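My bench rules, and why I finally wrote them down

So I did a thing this April that I've been putting off forever: I typed up the rules for the robot bench, printed them, and taped them to the wall at eye level. One page! Dilek Bayram says it should have been done before we bought the arm, and she's right, and she will never let me forget it.

First rule: everything the arm picks from or puts into lives in a tray. No parts straight on the table. A tray has edges, and a small part that slips stays put instead of rolling under the Skendberg cabinet (RIP, several tiny springs).

Second rule, and this is the one people grumble about: grip the body of a part, never the wires. If it's a solenoid, you close on the metal frame. You don't let the fingers pinch the lead, you don't drag it by the connector, and you watch where the cable goes as the arm lifts. 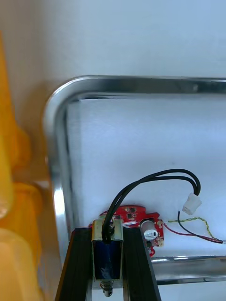
Loose leads get their own line on the page too. Anything with bare ends stays unpowered while the arm is moving, full stop. If a board has a capacitor on it, you check that it's discharged before it goes in the tray, and you write your initials in the log. Erasto Mrema asked if he really had to initial it every time. Yes, Erasto. Every time.

Then there's the speed cap. I set ours at 61 percent for anything with wiring attached, and I'll admit that number came from me fiddling with the slider one evening until I stopped wincing. Uzma Gilani wants it lower, and she has more years on this stuff than I do, so we're trying her setting next month.

The last one is boring but I love it: hands out before you hit resume. Say "clear" out loud, even if you're alone in the room and feel silly. I said it at 2 in the morning last week and scared the cat.

If you keep a list like this for your own bench, send it over, I'd love to steal from it. There's still room at the bottom of the page.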